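Notes from the Common Room

The building newsletter has been asked to say something about the round tables on the ground floor, and as the person who once complained about the square ones, I have been handed the job. The short version is that they are staying until at least December. Please stop emailing Agnes Morrison.

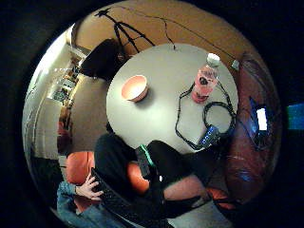
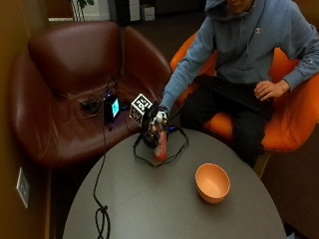
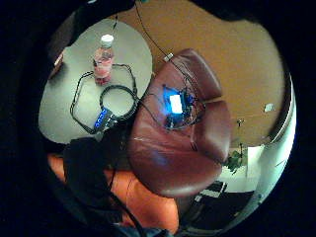
Round tables, ground floor.

A round table has no head, and this was the whole argument for buying them. Under the old arrangement, whoever got to the window end first on a Sunday was in charge of the tenants' meeting by geography alone, and for five years that was the same gentleman with the same folder. We now have no head of the table and two people who talk as though they were sitting at it. I call that progress, but I am easily pleased.

The furniture budget was $2000. We spent $600 of it on delivery, a figure I have read several times in different lighting. The supplier, Ekström, explained that their truck could not manage the laneway and that the tables would have to be walked in from Kotada Street. I watched them being walked in. It took less time than the phone call.

Our survey drew 194 comments, a remarkable turnout for a building that could not raise a quorum over the boiler. The commonest complaint is that round tables can't be pushed against a wall. This is true of most round things and I'm not sure what the writers would like done. The next commonest is that they can't be pushed together for the potluck. Kalkidan Kahsay has tried several layouts and reports that the gaps in the middle are the right size to lose a bread roll in, and nothing else. She suggests one table per course, with people circulating. Last time we had people circulating, the desserts were gone before the soup was plugged in.

One neighbour wrote two pages in favour of the old squares, citing Scrabble, jigsaws, elbow room and the decline of manners generally. I enjoyed it very much. The squares have gone to the Skodlow Street seniors' centre, where I'm told they have been pushed together into one long table with a very definite head.

A few housekeeping matters. Wipe up your rings. Chairs go back where you found them, and if you can't remember where you found them, anywhere but the fire door. Cribbage has the table nearest the kitchen until 9 p.m. and will defend it.

The colour of the walls is a separate item and I have declined to write it.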